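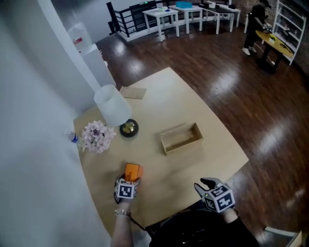 Progress report to Modetum, tabletop packing task
Reporting period ending April 2025
Prepared by Arnaldo Falcão, Cotholm site

1. Work completed

The packing task was set up on the light wood table next to the white wall. The items are an orange package, an open rectangular wooden box, a table lamp with a white shade and round black base, pink artificial flowers, a plastic water bottle and a flat tan sheet at the far end of the table. Only the package and the box belong to the task. The remaining items are background and are not to be moved during a run.

Each run starts with the box empty and set at an angle to the table edges. The package is picked up on the left side of the table, carried over the box and set down inside. A run ends when the package is released. In this period 40 runs were logged, 6 of which were rejected for a late start mark.

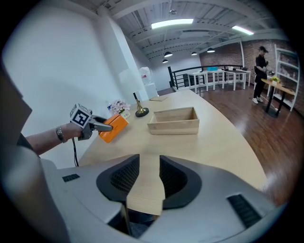
2. Materials

The package is bright orange, with CHEERFUL printed on it in black capitals and a small tear notch near the top edge. One type of package was used throughout. A second type has been ordered through Munico and will be added under line 3055 of the budget.

The box has low sides and no lid. No change of box is planned. 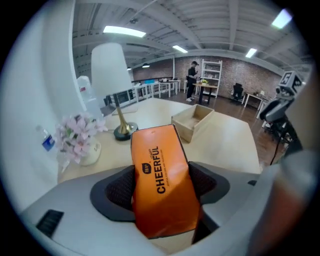 3. Open items

Box angle is not yet written into the run sheet. A field will be added.

Kostiuk has asked for 15 runs with the lamp and flowers removed. These are planned for the next period at no added cost.

The final report remains due in November.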